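Print | Email

August 31, 2021

Sorting out the desk bits today, a job I've been putting off since January. Got the clear organizer from Gillies in Dultport.
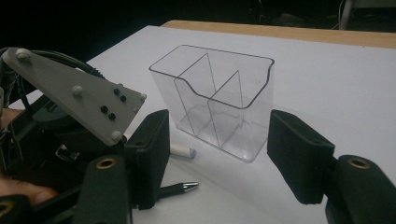 The new organizer, three compartments.

It dips at the front, so short things should be easy to reach. Pens were the first question. I'd like them to have their own slot – the old mug is going to the op shop.
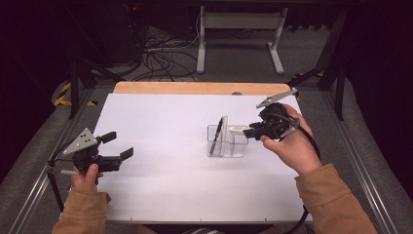 Tubes are harder. I keep buying hand cream and never finish one. Anything past its date goes out this week.

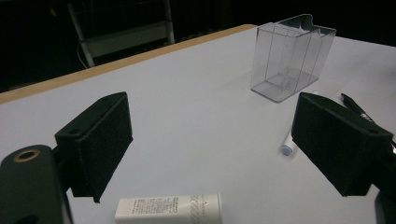 Drawers tomorrow, all 4 of them. Rang Edent about the bill too, still 63 dollars owing.

Shares 4 | Comments 0
We use cookies. Accept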